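4. Fundraising Events and Donor Retention

4.1 Background to the events

The three charities in this study each hold one large yearly event that asks supporters to give up a day or more of their time. Drullton runs a sponsored drive along county roads. Venetti runs a walking weekend with an overnight stop. Suden holds a golf day followed by a dinner and an auction. All three began as side projects of a local sports club and later became separate charities with their own boards and accounts. They still share grounds, changing rooms and some office staff with the clubs that started them.

Earlier sections dealt with how much money the events bring in. This section deals with what happens to the people who take part. An event that raises a large sum once, from people who never give again, has a different value to a charity than one that raises less but leaves behind a group of steady donors. Most of the charities' own reports do not separate the two. They list the total raised, the number of teams and the cost of the venue, and they stop there.

We therefore asked each charity for its donor records for the year after the event. The records were supplied with names and addresses removed. Each participant was given a code that linked the entry form to any later gift. Gifts made by friends and family who sponsored a participant were kept apart from gifts made by the participant, since the two groups behave differently and are contacted in different ways.

4.2 Entry fees and fundraising targets

The charities set their entry terms in different ways. Drullton charges a fee for each team and sets no further target. Venetti charges a small fee for each walker and asks for a pledge to raise a set sum before the start. Suden sells places by the table and by the foursome, mostly to firms, and earns most of its income on the night.
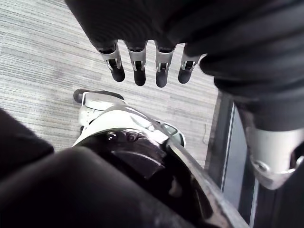 Figure 3. Robotic hand with black fingertips and silver metal finger segments.

The pledge used by Venetti is not enforced. Walkers who fall short are allowed to start, and the charity writes to them once after the weekend. Staff told us that a stricter rule had been tried and dropped after several regular walkers withdrew. Under the present rule most walkers reach the target, and a small group goes well past it. That group is made up largely of people who have walked before.

At Drullton the lack of a target has a clear effect. Teams tend to treat the fee as the whole of their contribution. Many do not open a sponsorship page. Those that do usually open it in the last weeks before the drive, when there is little time to share it. The charity sends out a fundraising pack with the route book, but the pack arrives late and several team captains said they had not read it.

Suden's event depends on a small number of firms. The same firms tend to return, often at the same tables, and the person who books the table is often the only one in the party who has had any contact with the charity. The guests are clients and colleagues. They bid in the auction and give on the night, but their contact details are rarely collected. This makes it hard to say whether they could become donors, as they are not asked.

4.3 Method

We surveyed participants by mail and by phone in July, after the last of the three events had been held. The survey asked how they had heard of the event, whether they had a prior tie to the club or the charity, what they had enjoyed, what they had found hard, and whether they expected to give again in any form. We also held interviews with event staff at each charity. Each interview lasted 50 minutes and followed a set list of topics, with time left at the end for other matters.

A total of 47 team captains, lead walkers and table hosts completed the full survey. Partial replies were left out. The group is too small to support fine comparisons among the charities, and we do not attempt them. The replies are used here to explain patterns in the donor records, which cover all participants.

The survey forms were printed and coded by Nilsuwan, a local mailing firm that also handles newsletters for two of the charities. Participants were told that the study was separate from any appeal and that their replies would not be passed to the fundraising staff. The wording of this notice was agreed to by each charity. The data file was closed on 8 Aug 2018, and replies received after that were not added.

4.4 Results

Walkers were the most likely to give again within the year. Many did so through a small monthly gift set up in the weeks after the event. Drivers were less likely to give again but were the most likely to enter the same event a second time. Golf day guests had the lowest rate of repeat giving, although the firms that brought them had the highest rate of return.

Three features of the walking weekend seem to matter. The first is the length of time that walkers spend with charity staff, who walk the route and eat with them at the overnight stop. The second is the short talk given on the first evening by a coach from one of the charity's youth programs. Walkers brought this up in the survey more often than the route or the food. The third is the timing of the follow-up. Venetti phones every walker within two weeks to thank them, and only later writes to ask for a gift.

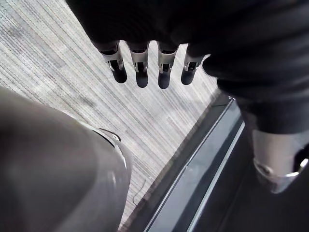 Does a higher entry fee bring in more money over the full year?
The records from these events do not show that it does. The event with the smallest fee had the best rate of repeat giving, and the fee mattered less than the contact that came after the event.

Drullton, by contrast, sends one email with a link to the photographs and the date of the next drive. The email does not mention the work of the charity. Drivers who replied to the survey could describe the route in detail, including the lunch stops and the places where they had lost their way, but several could not say what the money was used for. One captain wrote that he had assumed it went to the club's ground fund. A few had learned about the youth programs only when they read the survey letter.

A prior tie to the club raised the chance of repeat giving at all three charities. Season ticket holders and parents of children in the youth programs were more likely to give again than people who had joined through a workplace or a friend. The gap was widest at Drullton and narrowest at Venetti. We take this as a sign that the walking weekend does more to build a new tie where none existed, while the drive mostly keeps up ties already in place.

4.5 Costs of follow-up

Staff at Drullton and Suden both said that they lacked the time to phone participants. At Venetti the calls are shared among the whole office, including people who do not work in fundraising. Calls are short, and a message is left if there is no answer. The charity does not keep a separate budget for this work, so its true cost is not known. From the interviews it appears to take up most of the office for several afternoons.

Suden would face a further problem, as it does not hold phone numbers for most of its guests. A card placed at each seat during the dinner was tried one year. Few were filled in, and those that were had often been left behind among the auction papers. Asking table hosts to supply details in advance may work better, but hosts told us they would be uneasy about passing on the details of clients. Any change of this kind would need the consent of the guest at the time of booking.

4.6 Limits

The study covers one year of events and one year of later giving. Weather was good for all three, and a wet weekend might change both the turnout and the mood of walkers in particular. We have no records for people who asked about an event and did not enter. Gifts made in cash at club matches could not be linked to a participant and are left out, which may lower the figures for Drullton, where bucket collections are common. Gifts left in wills are also outside the study. The next section looks at sponsors and the terms on which they renew.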